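The arm came from a bakery supply plant in Bromside that had shut its packing line. My brother-in-law and I paid 1397 dollars for it, which included the cabinet but not the truck. It took 2 of us and a pallet jack to get it through the roll-up door of the shared shop, and then another week to find someone who would sign off on the wiring.

I had the idea before I had the arm. My mother had moved in with my sister that fall and left behind a house full of drawers. Every drawer had the same things in it: pens, forks from takeout places, screwdrivers, lids, toys from when we were small. I had been driving over on weekends to sort them and I was getting nowhere. I would pick up a thing, look at it, and put it down where it had been.

So I told my sister I would build something to do it. She said that was a lot of work to get out of a little work. I said it would be useful to know how.

The shop was on Thepsuriya Lane, behind a tile place. I had a bay there, a table I made myself, and a deep gray bin. I clamped the bin down at the rim. I put blue tape on the table so I could set things back in the same place if they got bumped, and they got bumped often. The software was called Plallina and the manual for it was 374 pages long. I read it at lunch. My supervisor at Fidico thought I was studying for a license.

By January I could drive the arm over the bin and bring it down slowly without hitting a wall. I would empty a drawer into the bin, start the program, and stand by the stop button with my coffee.

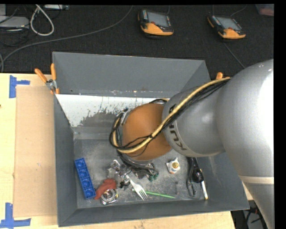
*Over the bin, with the fork and the little white figure still to do.*

The first thing it ever picked up on its own was a spool of thread. It lifted it, carried it to the box on the stand, and let go. I wrote down the time, 9:40 at night, and then I went and told the woman in the next bay, who was gluing a chair. She came over and watched it miss the next four things. She said it was nice anyway.

Clear plastic was bad. The program looked straight through it to the floor of the bin and reached for a scratch. Gray things on the gray floor were bad too. Cloth was easy once I stopped trying to be careful with it.

My sister came on a Tuesday, after work, still in her badge. She had brought another drawer, the whole drawer, carried out of the house with the contents in it. I tipped it into the bin and we stood back.

It ran for 54 minutes. She didn't say much at first. Then the arm picked up a red button and she said, "That's off the raincoat," and I said I didn't remember a raincoat. She told me about it. It had belonged to her and then to me, and I had lost it on a bus. The arm put the button in the box.

It went on like that. The arm would hold something up over the bin, and in the few seconds before it moved, one of us would say what it was. A key to the old garage. The cap from a thermos. When it dropped something she said, "Leave it, it'll come back around," and it did.

When the program stopped there were still a few things in the corners that it couldn't reach. I shut off the power and waited for the fan in the cabinet to wind down. My sister leaned in over the side and got them out by hand.

"What do we do with the box?" she said.

I hadn't written that part. I found a lid for it, and she carried it out to her car, and I went back in for the drawer.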